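Pustora > Buying and Selling > Questions About Memorabilia Sales

Frequently Asked Questions: Entertainment and Music Memorabilia

Who may bid at a Pustora sale?
Any registered bidder aged 18 or older may take part. Registration closes at noon on the day before the sale. New bidders are asked for photo identification and a payment card.

What is a reserve price?
A reserve is the lowest amount the consignor has agreed to accept. It is confidential. If bidding stops below the reserve, the lot is passed and remains the property of the consignor.

Can I buy a lot that did not sell?
In many cases, yes. With the consignor's consent, unsold lots are offered at a fixed price for a limited period after the sale. Requests are handled in the order in which they reach the Merrick office. A fixed-price purchase is subject to the same buyer's premium as a winning bid.

How are signed items checked?
Signatures are compared with dated examples in our reference files. Where opinions differ, the catalog entry will say "attributed to." The September catalog contains 608 lots, and each entry states the basis on which the item was accepted.

What does it cost to consign?
There is a listing fee of $50 per lot, which is refunded if the lot sells. Commission is set out in the consignment agreement. Photography is included.

May I withdraw an item after signing the agreement?
Written notice must reach us before the catalog is published. Later withdrawals are charged at the rate given in the agreement.

Can I view lots in person?
Viewing takes place at the Goltetley salesroom by appointment. Costumes and instruments may be handled only by staff. There is no viewing on Sunday.

Who arranges shipping?
Buyers may collect their purchases or use Pundano, our shipping partner. Insurance is required for any shipment valued at more than $2,665.

How should I prepare a collection of small items for delivery to you?
Ticket stubs, backstage passes, badges and similar pieces should be grouped by performer or production, with a written list enclosed. Place paper items in individual sleeves and keep metal items apart from them. While you are sorting, a wire mesh basket divided into compartments, such as the long white one on the left wall, will keep the groups separate. Please move everything to closed, rigid boxes before delivery, and mark each box with your consignor number.

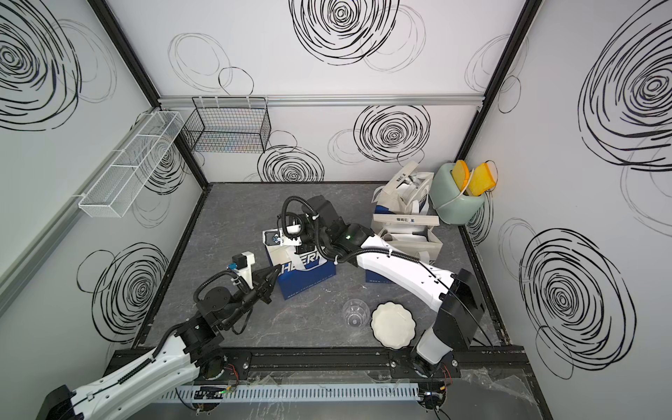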